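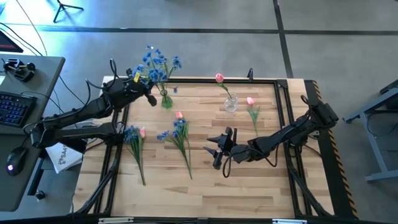

Blue cornflowers in a small glass vase, with other artificial stems on the tabletop.

Damamville Theater in Museums Project
Progress report to the Tapia Fund, 27 November 2025

Work since the last report has centered on the touring play for the Hendonmont galleries. The script is finished and has been read through twice with the cast. The second act ran long and has been cut to 16 minutes so that school groups can still make their buses.

Previews took place in October at the Tullent Gallery. We gave 33 performances to a total audience of 400. Seating was limited to 50 per show by the fire code. Weekday mornings filled up with schools, but afternoon shows were thin and we plan to drop the last slot.

Sound remains a problem. Voices do not carry past the stair hall, and the borrowed speakers buzz. We have asked for two quotes and will send them with the next claim.

Spending is within budget except for costumes, where alterations cost more than planned. We would like to move money from the printing line to cover this and need your approval in writing.

Next steps: training for gallery hosts, a large-print program, and a signed performance at Hendonmont. The venue contract there is still with their lawyers.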